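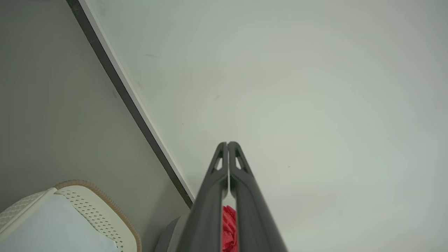
06/10/2025

Gripper swap, day one. Took the Dillener parallel jaw off arm 2, put the Vosanar soft-rib fingers on. Same wrist plate, same wrist camera, only the fingers and the finger carrier changed. Want a straight comparison on cloth before Yi-an has to send the order.

Mounting was fine except the two long screws bottom out before the carrier is snug. Used the short ones from the Gauthier kit plus a washer each. Torque by feel, need to find the little driver. Guilan had it last, ask.

Zeroing: the fingers have to be taught closed with nothing in them or the width readout is junk. First time I taught it with a rag still in the jaws, so every width after that came out wrong. Threw those runs out. Retaught, then the readout repeats to within what I care about.

Camera view is different with these. Dillener jaws stay low and we only lose a strip along the bottom of the picture. The Vosanar fingers are long and come right up the middle, dark gray, tips nearly touching when closed. The triangle openings under the tips do help, you get a bit of background through them. Down low the fingers get wide and blurry and whatever is held deep between them is mostly hidden. Saw it with the red piece – a bit of crumpled red in the gap between the fingers and that is all the camera gives you. So the "is it holding somthing" check can't be plain area anymore. Color in the gap might do for red. Won't do for the charcoal cloth, obviously.

Exposure: locked it at the old value and the fingers went to solid black against anything pale. Let auto run for the rest of the session. Guilan wants it locked again before we log anything for real, fair enough, but it needs a new value and somebody has to pick it.

Runs, cloth pick from the pile, slow approach:
Dillener, 15 tries, 7 dropped. Mostly pinched one layer and it slid out on the lift.
Vosanar, 15 tries, 2 dropped. Both were bad approach angle, I think, fingertips landed on a fold and skated off.

Close speed left at 600 in the controller for both. Units are whatever Drenau uses, the manual says one thing and the screen says another. Tried going faster with the Vosanar at the end and the tips bounce apart on contact, so no.

Stuff I don't like:
- tips flex sideways if you push on a hard edge. Fine for cloth, not for the trays
- thin items end up way down near the base of the fingers, hard to let go of cleanly. Had to open all the way and shake
- finger carrier has a tiny bit of play, could be my washers
- cable now rubs on the carrier at full wrist roll. Taped for the moment, needs a proper clip

Stuff I do like: quiet, forgiving, and I didn't have to retune the approach height at all. With the Dillener I was a couple mm off all morning and kept hitting the table stop.

Yi-an asked if we can just run both, one per arm. We could, but then the grasp check has to know which hand it's looking at, and the config file has no field for that right now. Not hard, just not today.

Next:
relearn the gap mask with the new fingers in view
lock exposure, write the number HERE when done:
try the charcoal cloth and the thin plastic bags
get proper length screws, drop the washers, check play agian
ask Vosanar if they sell a shorter finger with the same base

Left the Vosanar set on. Arm 2 parked, air off. If you use it, do NOT load the old width table, it will close too hard.

2 comments · 0 shares

Workshop notes – internal. Questions to Guilan Cao or Yi-an Tak. Back to top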